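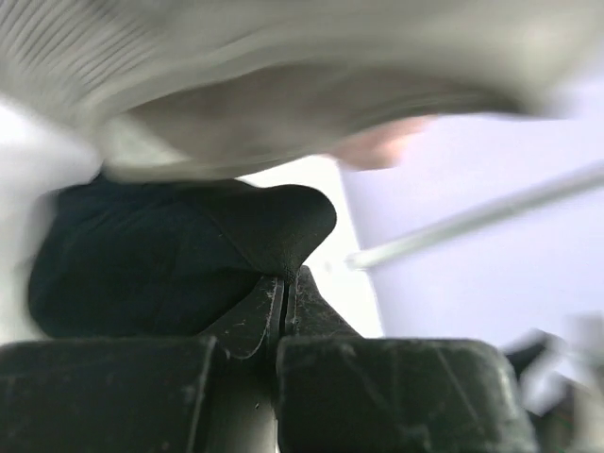 Wovwood, which has spent two years trying to interest robots in housework, will begin lending out Pakley, a kit that lets a person teach a gripper arm to handle laundry by doing the job through it. The kit ships December, and the company would like it known that no programming is involved, only patience. A teacher takes the controls, the arm copies the motion, and the wrist camera keeps a record of all of it, down to a corner of dark cloth pinched between two scuffed black fingertips while a pale piece of fabric goes by in a blur, a human hand tucked under it.

"Everybody who tries it finds out they have no idea how they pick up a shirt," said Benedicta Aidoo, head of teaching at Wovwood. "They've done it all their lives. Then we hand them the controls and they spend five minutes chasing a sleeve."

The first set of lessons contains 39 demonstrations, fumbles included. Mojtaba Dehghan, who leads the software side, asked that the bad ones be labeled and kept, so the arm can learn what a dropped sock looks like. Several are his own.

Pakley can be taught in 2 ways: by remote control from a nearby desk, or by taking hold of the arm and moving it by hand. The second is quicker to learn and harder on the shoulders. Fitted sheets are not supported.

Loans run five weeks. Laundry is not supplied, though Wovwood has not yet met an applicant who was short of it.

Press contact: Benedicta Aidoo, Wovwood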